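How a Train Stays on the Track (and Why It Can't Steer)

A page for younger visitors to the Totow Valley Railroad
Written by Afonso Antunes

Let's begin with something that worries people once they find out. The engineer of a train has no steering wheel. There isn't one hidden under the seat, either. If you climb into the cab of our engine Carrilho you will find a brake handle, a throttle, a whistle cord, several gauges, and a mug that should have been washed in July. You can search as long as you like. Nothing in there turns left.

So how does a train get around a corner?

Most grown-ups, if you ask them, will point at the wheels and say "the flanges." A flange is the lip that sticks out on the inside edge of each wheel. Feel free to nod politely when they say this. They're a little bit right, and grown-ups enjoy that.

The paper cup trick

To find out what is really going on, you need two paper cups, some tape, and a pair of yardsticks. (Broom handles will do. Ask first. I once did not ask first.)

Tape the two cups together, mouth to mouth, so you have a shape that is fat in the middle and thin at both ends. Lay the yardsticks side by side on a gentle slope, a few inches apart, like rails. Books under one end make a good slope. Put your cups on top and let go.

They roll down the middle. If you set them down a bit crooked, they wobble, think it over, and roll down the middle anyway.

Now take the tape off and put the cups together the other way, bottom to bottom, so the shape is thin in the middle and fat at the ends. Try again. These cups go a short way and fall off the side, and they will keep doing it until you get bored.

A train wheel is secretly a slice of paper cup. It looks like a plain flat roller, but the part that sits on the rail is sloped. It is fatter on the inside, next to the flange, and thinner on the outside. The wheels come in pairs with a solid steel bar between them, called an axle. The bar is stuck tight to both wheels, so when one wheel goes around once, the other has to go around once too. They don't get a vote.

Going around the bend

Here comes the clever bit. On a curve, the outside rail is longer than the inside rail. Walk around a running track with a friend, one of you in the inside lane and one in the outside lane, and the person on the outside will complain. They have farther to go.

Your car deals with this by letting its wheels turn at different speeds. A train's wheels are stuck together, so they can't. What they can do is slide over a little.

When the train goes into a left-hand curve, the wheels drift a tiny bit to the right. Now the right wheel is rolling on its fat part and the left wheel is rolling on its thin part. One turn of a fat wheel covers more ground than one turn of a thin wheel. The right side goes farther, the left side goes less far, and the whole axle steers itself around the bend without being asked.

On a gentle curve the flanges may hardly touch the rail at all. They are there for when things get tight. When you hear a long squeal as we come around the sharp bend below Stilten, part of that is wheels slipping and part of it is flanges rubbing. Some passengers think it's the whistle. The engineer finds this hurtful. 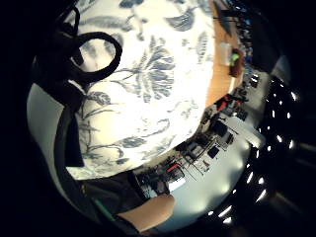

Blue-gray leaves on white cloth, with a black strap.

Why the track is a certain width

The distance between the rails is called the gauge. Ours is narrow. Most railroads in America use a gauge of four feet, eight and a half inches, and if you think that is a peculiar number to pick, you are in good company. People have been arguing about it for a very long time and I have sat next to several of them on buses.

Narrow track can go around tighter bends, so it was handy in hilly places. The people who built our line from Maltesville up to Stilten had a great many hills and not much money. They went around nearly everything. A crow could do the trip in no time. Our train takes 30 minutes, and the crow doesn't sell tickets.

The gauge has to stay the same the whole way. If the rails spread too far apart, the wheels drop down in between, and then everybody has a long afternoon. That's why rails are held to the ties underneath with spikes or clips. A tie is the chunky beam that lies crossways under the rails. Our line has a lot of them. I know that between the Maltesville platform and the first road crossing there are exactly 487, because I was told to count them on a wet Saturday and I will be telling people about it for the rest of my life.

Who chooses the way?

You may have spotted a problem. If the engineer can't steer, who decides which track the train takes when one track turns into two?

The track does. At that spot there is a switch, which is a pair of long rails with pointed ends that can slide from side to side. Slide them one way and the wheels are guided straight on. Slide them the other way and the wheels are guided off to the side. The train goes where it's told, a bit like a cow in a narrow lane.

At Maltesville our switches are worked by a big lever that stands next to the track. It is heavy and it's supposed to be. You would not want a lever like that to be moved by a pigeon sitting down. Once it has been thrown (that's the proper word, although please don't picture anyone throwing it), it gets locked so that it can't move while a train is going over.

If it's set the wrong way, the engineer can only stop, say something under his breath, and back up. This has happened to us. The train was meant to go to Stilten and went quite calmly into the siding where we keep the spare lumber.

Stopping, which is the hard part

Steel wheels on steel rails are slippery. That's good news when you're pulling something heavy, since very little effort gets wasted in rolling. It's bad news when there's a deer.

Rub your finger along a rubber eraser and then along the back of a spoon. Car tires are like the eraser. Train wheels are like the spoon. A car can stop in a short distance, but even a small train like ours needs a long stretch of track, and a big freight train may need a mile or more. It can't swerve either. We have been over that.

So engines carry sand. Yes, the same sort of stuff you get in your shoes. There's a box of it on the engine with a pipe leading down to the rail, and when the wheels start to slip the engineer lets some out right in front of them. It gives the wheels something gritty to bite on. In fall, when wet leaves get squashed onto the rails, we use plenty. Squashed leaves make a slimy black paste that is about as grippy as butter on a plate.

This is also the reason for the rule you've heard from every grown-up since you could walk. Stay off the tracks. Cross only at a proper crossing, and look and listen both ways, even if you are sure. The engineer may have seen you. The train needs much longer to do something about it.

Words to use at dinner

Axle: the bar that joins two wheels.
Flange: the lip on the inside of the wheel.
Gauge: how far apart the rails are.
Siding: a short bit of track off to the side, sometimes full of lumber.
Switch: the moving rails where one track becomes two.
Tie: see above. 487 of them.

Questions we get asked a lot

Can I blow the whistle?
If you are 7 or older, and the train is standing at Maltesville, and you ask the engineer nicely, very likely. One pull each. Your dad also gets one pull, and it is no use his asking for more.

What would happen if the wheels were flat and not sloped?
The train would bump along from flange to flange, wearing out the wheels and the rails and the patience of everyone in the dining car. We don't have a dining car, but we'd wear out something.

Does the train get dizzy on the curves?
No. My sister does. She sits facing forward and eats a cracker.

Is it true that you counted all the ties by yourself?
Yes.

Page last updated 2023-05-14. If you tried the paper cups and they rolled under the couch, that is a matter for you and the couch.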